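Home Blog About me Projects Archive Contact

Our second month with the grippers

I promised to write every two weeks and I did not keep this promise, so now there is a lot to tell. For the new readers: I am in the student robotics club Paiva, and this year we do a project with the title "Tidy Home". We want to teach a small robot to pick up objects in a normal room and put them where they belong. The club is small and most of us study something else. I study logistics.

In February we divided the work. Nayara Mendonça has the training of the model, because she is the only one who did it before. Inmaculada Cabello takes care of the software that checks the recordings. I am responsible for the recordings, which means that I plan the tasks, write the sheets for the other members and look at what comes back. It sounds like office work and it is a little bit like this, but I like it.

We record with hand-held grippers. You hold the gripper in your hands, you do the task, and later the program finds the square markers at the fingers and calculates how far the fingers are open. For this the markers must be visible. I write this sentence so many times that Inmaculada wants to print it on a cup for me.

The first group of recordings had 128 attempts. After the check we kept 91. I was disappointed when I saw the number, but Nayara said that for beginners it is good. The most frequent problem was the speed. People do the task at the speed of their normal life, and then the picture becomes blurry exactly at the moment of closing the fingers. The second problem was sleeves. A wide sleeve goes over a marker, and the program loses it. So now my sheet says: short sleeves, or roll them up above the elbow. One member wrote back that his apartment is cold. I understand him, but the rule stays.

Our goal for the end of the semester is 3,000 good recordings. I know how this looks next to the number 91.

For the second group we wanted objects in places that are not so comfortable. A cup on an empty table is easy and the model learns only this. Therefore I made a list with corners, low shelves, the space under a chair, and the foot of things that stand on the floor. The last one was my favorite, and it is also the one which gave me the most questions by message. People asked from which side they should come, and how low they should hold the gripper. My answer was to choose one side, go slowly, and keep both fingers in view until the end.
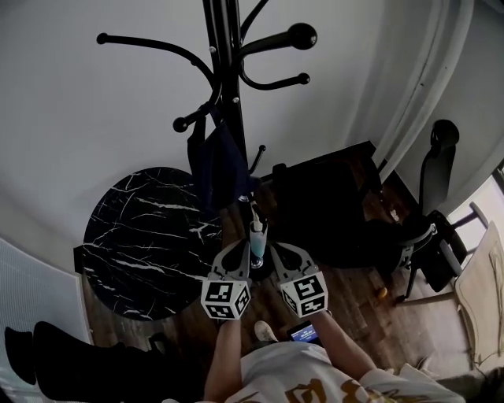

Bottle at the foot of the coat rack, one finger on each side.

The clear bottle was a discussion too. Inmaculada was against transparent objects, because the edges are difficult to see. Nayara was for them, because in a real home there are many. We decided to keep 31 recordings with clear objects in a separate folder, and to train one time with them and one time without. I hope to have the comparison for the next post.

Also, we have applied to show the project at the student meeting in Zemholm. We need a short video and a text of one page. The video I can cut myself, but if somebody who reads this has good English and one free evening, please write to me about the text.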